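Having people to stay

So May is when it starts. I should have learned by now. We moved to Drisdale for the quiet (population 2,507, it says so on the sign coming in past the feed store) and what I didn't think through is that everyone who loves you and lives in a city will want to come and borrow the quiet from you as soon as the weather turns. I've had guests on and off since the first warm weekend, and there are more coming, and I'm not complaining, or I'm only complaining a little, in the fond way you complain about a dog.

I grew up in a house where no one stayed over. My parents were friendly enough, but people came for lunch and then went home, and if a cousin missed the last bus there was a sort of crisis with cushions. So I never learned how it's done. I didn't know you were supposed to tell people where the light switch for the bathroom is. I didn't know people would be too shy to open my fridge, or that other people wouldn't be shy at all and would finish the good cheese at one in the morning. All of this I've had to pick up as an adult, by getting it wrong, mostly on people kind enough to come back.

My first real overnight guest, years ago in the old apartment, was Kanako Minami, and I gave her one flat pillow and a towel that was basically a bath mat. She never said a word about it. The next time she visited she brought her own pillow, in a tote bag, and just quietly set it on the bed. I still go hot when I think about it.

These days I'm better! I have a spare room with an actual door. I have pillows in more than one thickness. I keep a drawer of the things people forget, so toothbrushes, a phone charger, those little packets of painkillers, and a pair of slippers that have now been worn by so many feet that they've gone a shape that fits everybody.
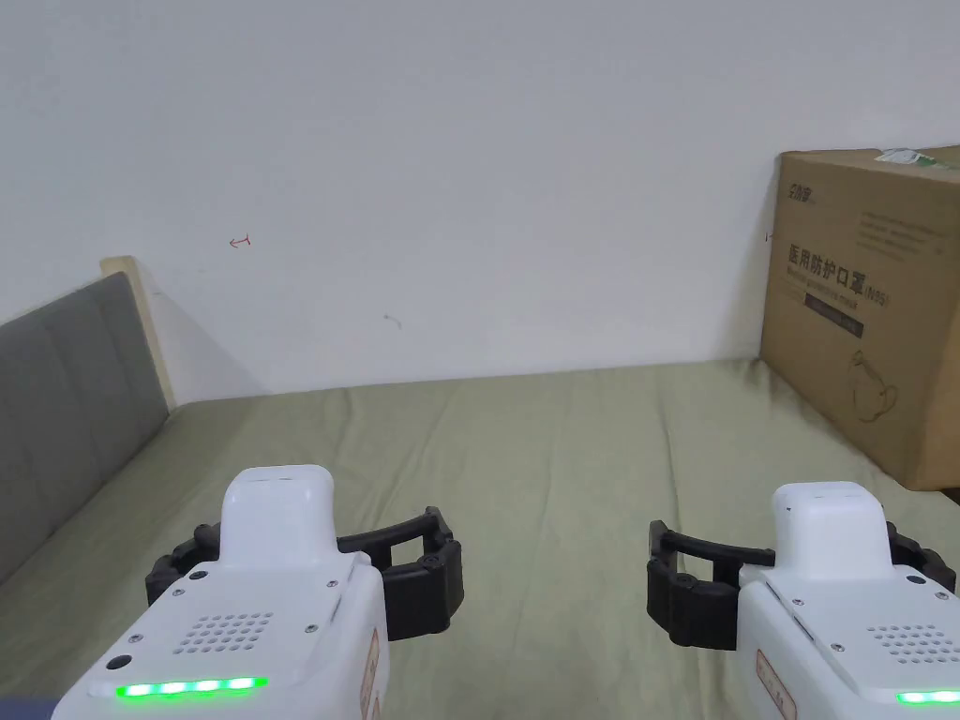 How long should a guest stay? Three nights, if you're asking me, and four if they cook.

I know some people will think that's stingy, and there are exceptions (my sister, anyone who has driven across more than two state lines, anyone going through a divorce). But three nights gives you the arriving evening, when you're both a bit giddy and stay up too late, then two proper days, and then a slow breakfast and goodbye. Past that I find I start tidying around people. I hear myself asking "so what's your plan for today?" in a voice that isn't quite mine. And the guest hears it too, they always do, and then they go for a very long walk to be out of your way and get a blister, and now you have a guest with a blister.

What I've started doing is saying the leaving day out loud when I invite them. "Come Friday, stay through Monday breakfast" used to sound rude to me, like printing an end time on a party invitation. But everybody relaxes. They know when to book the train and you know how much bread to buy. I picked it up from Yae Kawaguchi, who puts it in the very first text, and in all the years I've been staying with her I've never once felt hurried out.

Food is the other big one. I used to plan every meal. I had a sheet of paper on the fridge with lunches on it! Lunches! And I would be in the kitchen for the whole visit, calling out "no no, sit down, you're on vacation" while the people I'd been missing for a year sat in the next room talking to each other. Now I do one real dinner, on the first night, and it's always something that can sit in the oven and wait, since the traffic on the county road is anyone's guess and somebody will always stop for gas and a snack they don't need. After that it's soup, eggs, whatever's in the garden, and a trip to the fish place if it's open. Breakfast they get themselves. I put out the coffee things and the bread board before I go to bed and leave a note that says Please Eat, and I mean it, including the good cheese.

Then there's the question of stuff. Guests leave things behind. I've mailed back glasses, a retainer, half of a travel chess set, and one single boot, and I have a shelf in the hall closet for the things no one will own up to. There's a paperback thriller on it with a boarding pass still holding the page, and I'm dying to know whether that person ever found out who did it. Shirts are the worst. A shirt gets kicked under the bed or mixed in with my laundry, and by the time I've noticed, I've half decided it's mine. 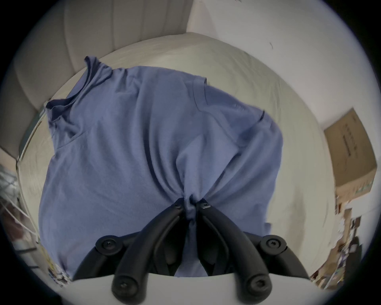 Iolo Ifans, commenting on my last post about all this, said that the trouble with my three-night rule is that it only works for friends, and that family doesn't read the small print. His mother-in-law came for a weekend and stayed until the clocks changed. What he'd learned from it was to give a long guest a job, a real one, something the house needs done, and to let them do it their own way. Hers was the bread. He says the bread was terrible for a month and then got very good, and that he was sorry when she left.

I've been chewing on that ever since. I'm bad at letting guests do jobs. I think I've always believed that being a good host meant the other person never lifts a finger, and Iolo has me wondering if it's a bit lonely, being waited on like that. When I stay with people I'm always happiest with a potato peeler in my hand. I feel like I live there. When someone says sit down, don't you dare, I go and perch on the edge of a chair and look at their bookshelves.

So this spring I've tried saying yes when people offer to help. It's harder than it sounds! Hidayah Sopacua was here for her three nights and she asked what she could do, and I took a breath and said, well, you could plant out the beans. She put them in on a Tuesday evening, in the wrong bed, in a gorgeous straight line, much too close together. They're coming up now. I haven't moved a single one. Every time I go past with the hose I think of her out there in my hat, telling me about her terrible landlord.

The spare room itself took some working out. We had a fold-out in there for the first year, and I'd tell people it was comfortable, and they'd say it was comfortable, and then they'd come down to breakfast walking like pirates. In the end I slept on it for a night myself, and I'd recommend that to anyone with a guest bed. Go on, do it, the whole night, with the door shut. You'll find out that the streetlight comes in through the gap in the curtain, and that there's nowhere to put a glass of water, and that something in the wall ticks at four. I bought a real mattress that same week, 300 dollars in the sale in the next town over, plus a little stool to be a nightstand and some clips for the curtain. The ticking I've never found.
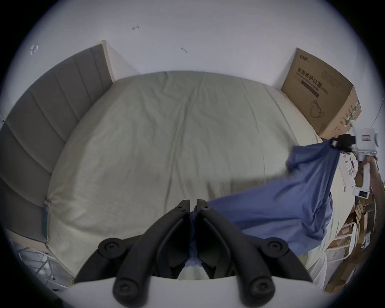 The turnaround between guests is the part I used to dread. One lot drives off at eleven, the next lot is due by suppertime, and in between there's the bathroom, the trash, the groceries and the bed, and somewhere in there I'd like to sit on the back step and be silent. I do the bed first now, before I've had time to get tired and cross. A sheet goes on so much better with both corners up in the air, the way the blue one is there, so that it fills out and comes down over the whole bed at once, and I'll admit I sometimes lift it a second time just for the pleasure of it. Then windows open, door open, and I leave the room alone until they get here.

I don't do flowers. I did flowers for a while and then had a guest with hay fever who was too polite to move them. I do leave a book, picked for the person, and I try hard not to ask if they read it.

One thing I haven't solved is the goodbye. I'm terrible at it. I stand in the drive holding leftovers in foil, and I say "text me when you're home" and then I say it again through the car window. My husband goes back inside after the first wave, and I stay out until they've turned at the church. Then the house is so quiet, the exact quiet we moved here for, and I wander around picking up mugs and feeling a bit flat until lunchtime.

Kanako's coming next, for the first time since we moved. She says she'll get in sometime after six, depending on how she does with the interchange. I've told her about Monday breakfast. I've also told her, twice, to leave her pillow at home, and she sent back a thumbs up, which could mean anything. I'm making the chicken thing with the olives, and if anybody has a good dessert that doesn't mind waiting around for a late car, please put it in the comments, I'm so tired of my own rice pudding.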